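**Ticket: right gripper drops cords and plugs during bench tidy**
Opened by: Niilo Kettunen
Assigned: me (Arvo Vuorinen)
Status: open, with a workaround
Priority: was high, now medium

Copying Niilo's report in first so it's all in one place.

> Running the bench tidy routine on the two-arm cell. Boxes and solid things are fine. Anything with a cord on it goes wrong. The right arm closes on the cord, lifts, and the cord slides out before it gets to the bin. Sometimes it takes the plug instead and the whole thing swings around. Firmware is current. Reboot made no difference.

**First look**

OK, so I took this one because I've been the loudest person in the building about how these arms would be clearing benches by December, and it seemed only fair!

Started with the boring stuff. Finger pads on the right gripper were worn smooth on one side, so I swapped them for a fresh set from the Burico drawer. Checked the close force setting — 41, same as the left arm, same as it's been since we commissioned the cell. Ran the self test twice. Both arms passed, both times.

Then I ran Niilo's routine exactly as he had it. Extension cord slid out on the first lift. On the second try it held, and the arm carried it proudly to the bin with most of the cord dragging behind it across the table, taking a screwdriver along for the ride.

So: reproduced. Kind of delighted, to be honest. I hate the tickets where it behaves itself the minute I walk in.

**Log dig**

Pulled the last 200 runs out of Navano and sorted by what the arm thought it was picking up. Niilo is right. Rigid stuff almost never fails. Nearly every drop is tagged cord, strap, or rag.

One odd thing. The planner picks its grip point from the middle of whatever outline it detects. For a box, great. For a coiled cord, the middle of the outline is the hole in the coil. So the fingers go down into nothing, close, catch one loop by luck, and up we go. I watched it do this over and over and felt like I was watching my kid try to pick up spaghetti.

Asked Karthik Saha on the software side if we could shift the grip point. His reply, pasted:

> You can, there's an offset in the task file. But it's a fixed offset and your cords aren't fixed, so you'll be trading one miss for another. What you want is the cord model in Rustasance. It's in the next release. Don't ask me which month.

**Things I tried**

- New finger pads. Helped a little with the slipping, did nothing for the grip point.
- Close force up from 41. Grips better, but it left a dent in the jacket of a lamp cord, so I put it back. Please nobody turn this up again without talking to me.
- Slower lift. Looks better and drops things more gently. Still drops them.
- Fixed offset, per Karthik. Exactly what he said would happen.
- Telling the arm to take the plug first and the cord second. More on this below, it's the one that sort of worked.
- Switching the overhead light off in case it was glare. No change, and I got yelled at.

**Call with Jacqueline**

Jacqueline Moulin runs the assembly floor at Nieminen and has a pair of arms like ours, so I called her to complain. She laughed at me for a good while. Her people gave up on loose cords months ago. Every cord on her floor gets a hook-and-loop tie before it goes anywhere near the arms, and the arm grabs the bundle like it's a solid lump. She says it's the same with towels at home (her brother-in-law has been trying to get a machine to fold them since forever) — if a person does the first fold, the machine does the rest very nicely.

I asked her if that didn't sort of defeat the purpose. She said a person ties 800 cords in less time than it takes me to write one of my tickets. Fair enough, I guess.

**Back to the bench**

Plug-first with both arms. The idea is that the right arm takes the plug end, the left arm takes the body, and they lift together so the cord hangs between them and can't drag. Reset the mat, set up a fresh round of power gear and switches, and ran it from the home pose.
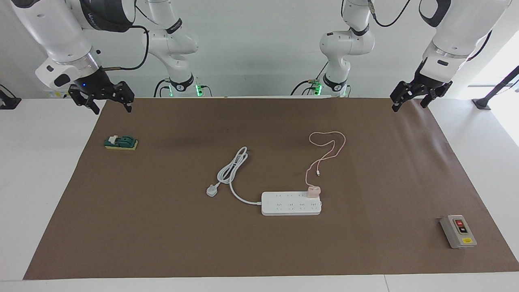 Can the arms clear a bench of cords without help yet?

Solid items, sure, all day long. Loose cords need a tie on them first, or a person nearby to finish the job.

Results of plug-first, then. It's a real improvement when the plug is lying clear of everything else. When the cord is sitting on top of its own plug, the arm goes back to its old ways and pokes at the coil. Two-arm lift is nice to watch, though painfully slow. Niilo timed himself doing the same bench by hand and then asked me not to put the number in the ticket, so I won't, but he had time for coffee.

**Workaround (use this until the update)**

1. Unplug anything that's plugged in. The routine doesn't do unplugging and it will happily pull the whole strip along.
2. Tie every cord. Two wraps, tie in the middle.
3. Load task file `tidy_plugfirst` and leave force at 41.
4. If the arm misses twice on the same item, hit pause and move the item by hand. Don't let it keep trying, the pads wear out fast.

**Reply from Þórey Zoëga, purchasing**

> Hi Arvo, are we still ordering the second cell? The quote expires soon and I have a line here for 1,000 finger pads, which I assume is a typo.

Typo, yes, sorry! It should be a normal box of them. As for the second cell, I'd hold off. I still think these things will be doing this job, and the dishes after that, and I'd love one in my garage tomorrow. But I'd rather see the cord model run on the cell we've got before we pay for another pair of arms.

**Next steps**

Karthik will ping me when the cord model is in a test build. Niilo is on ties until then. I'm keeping the ticket open and dropping it to medium. Also, whoever borrowed the spare pads out of the Burico drawer, I need them back.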